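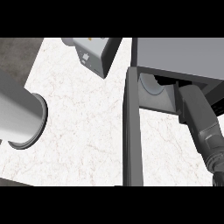 ok so a few of you asked how I got from "I don't really do puzzles" in February to having a shelf of them, and I have a cup of tea and no plans, so. Jigsaw thread. Mute me now if you need to, I won't be hurt!

---

It started with a cold. A bad one, the kind where you can't read because your eyes are hot and you can't watch anything because you keep losing the plot. My neighbor Trinidad left a 1,000 piece puzzle on my doormat with a note that said "you don't have to be smart for this." Rude, but correct.

---

The puzzle was a harbor at sunset by Lorente, and if you know Lorente you know they love a sky. Half that box was orange. Slightly different orange. Orange with a hint of pink that you could only see by the window at noon.

I finished it and I was furious and I immediately wanted another one.

---

First real opinion of the thread: the brand matters way more than I expected. Same piece count, same size on the box, completely different experience. I've now done enough of the four brands my local shop carries to be annoying about it, so let me be annoying.

---

**Lorente.** Thick board, lovely snap when two pieces go together, colors a bit on the warm side. The shapes are pretty standard though, lots of two-knobs-two-holes, so in a big patch of sky you're just trying everything. Good for patient people. I'm pretending to be one.

---

**Susow.** Wild shapes! Little hooks, pieces with a corner that isn't a corner. The art is mostly vintage travel posters and cluttered shop windows and I love all of it. Downside is the dust. You open the bag and it looks like somebody sanded a door in there. Shake them in a colander first (over the trash, please learn from me).

---

**Plustach.** Cheap, cheerful, sold next to the greeting cards. The fit is loose, so you can't slide a finished section across the table without it drifting apart like pack ice. BUT their pictures are bright and busy and you can knock one out over a weekend. I'd give one to a kid or to a person with a cold.

---

**Unden.** Fancy. Matte finish so you don't get lamp glare, linen feel, a poster of the picture folded inside so you aren't fighting over the lid. Also costs what I'd normally spend on dinner out. I own one. I asked for it for my birthday like an adult.

---

Sorting! People have FEELINGS about sorting. I used to pull the edges, build the border, then sort the rest by color into whatever bowls were clean. That's how my mom did it and I never questioned it.

---

Then my coworker Mwangi came over and calmly informed me that he does the border last. LAST. He starts with the most interesting object in the picture and grows outward like mold. I watched him do a whole fruit stand floating in the middle of the table with no idea where the edges were. I had to go stand in the kitchen for a minute.

---

I tried it his way on the next one, fully expecting to come back here and complain. Reader, it was fun. You get a finished thing to look at right away. The trouble comes when your fruit stand is a couple of inches too far left and the border has to go over the side of the table.

---

So now I'm a mixed-method person. Border first if there's a lot of sky or water. Middle first if it's a shop window or a bookshelf or anything with lettering. Lettering is the best thing that can happen to you in a puzzle, you just sit there reading scraps and feeling like a detective.

---

Things I bought that were worth it:

- a felt mat, dark green, rolls up
- one decent lamp with a bendy neck
- a cushion (my dining chairs are for looking at)

Things I bought that were not: the plastic sorting trays that stack. They slide. Mine went off the edge with all the blues in them and I found a blue in my slipper two weeks later.

---

Muffin tins are better than the trays, by the way. You already have one. If you bake that week you have to choose, I guess.

---

ok the missing piece question, which is what half my replies are always about.

Check the floor. Check under the mat. Check the box again, in the fold at the corner. Check your sleeves. Check the dog, emotionally. Then check the floor again with a flashlight held down low so the piece throws a shadow. That last one has saved me 2 times now.

---

If it's truly gone, some people make a replacement out of cardstock and paint it. I respect this. I do not have it in me. I write "one missing, left side of the boat" inside the lid and move on with my life.

PLEASE write it in the lid if you're passing it on. Please. I did a whole cathedral and there was a hole where the clock face should be.

---

Which brings me to swapping, because nobody needs to buy this many new! There's a shelf at the laundromat on my corner, take one leave one, and it's run (if you can call it that) by Colm Rafferty, who works the counter and has very strict ideas about rubber bands. Every box gets two, crossed. If you bring one in with tape he'll hand it back to you.

---

The shelf is mostly kittens and covered bridges, I'm not going to lie to you. But every so often there's a gem. I got a Susow of an old hardware store window from there with every single piece in it, plus one extra piece from a completely different puzzle. I've kept the extra. It's green. I have no idea what it is.

---

Etiquette for doing puzzles with other people, a short and biased list:

- don't hide a piece so you can put in the last one (Bheki)
- don't lean on the part somebody else is working on
- you may have opinions about someone's sorting, once
- snacks without powder or grease. Grapes are ideal. Cheese puffs are an act of war

---

Bheki wants me to say that he only hid a piece the one time and that it was "for the drama." He had it in his shirt pocket for an entire evening. We all looked under the couch. Magnus moved the couch.

---

Magnus is also the reason I know that 700 piece puzzles exist, which feels like an odd number to land on but it's a really sweet size? You can start after dinner and be done the following night if you don't get precious about it. He found a stack at an estate sale, all steam trains, and brought them over in a banana box. I've done 4. I don't care about trains. I can now tell you things about boilers.

---

Glue: someone asked. No. I mean, do what you want, frame your puzzle, it's your wall! But I like taking it apart. You fold up the edge and it crumples in on itself and makes that sound. Then it goes back in the bag and it's somebody else's problem.

---

The one exception is my mom, who glued a map of the lakes to a board when I was small and it hung in our hallway for my whole childhood with a piece missing up near the top. I learned my geography off that thing. I thought there was a lake there.

---

Small tip that I wish I'd had during the orange sky: when color stops helping, flip over to shape. Lay all the leftovers out in rows, same knob pattern together, all facing the same direction. Then you only try the row that could fit. Boring to set up, so fast once it's done. I put a podcast on.

---

Second small tip: stop when you start forcing pieces. If you've pushed one in with your thumb and said "close enough," it's bedtime. You'll find it in the morning and wonder who did that.

---

Also take a break from the big ones. After the cathedral (clock hole, still mad) I went back to a Plustach of hot air balloons and it was like eating cereal for dinner. Perfect evening.

---

Current status: the Unden is next, it's a botanical one, ferns. All ferns. Just a tremendous number of ferns. Trinidad looked at the box and said "oh honey."

---

If you've got a puzzle you loved, tell me the brand and what's on it, and tell me if it has lettering. I'm building a list. No gradients please, I've been through enough.

---

Oh and if anyone nearby is missing a green piece, with one hook and a bit of what could be a leaf or could be a frog, message me. It's in the dish by my keys.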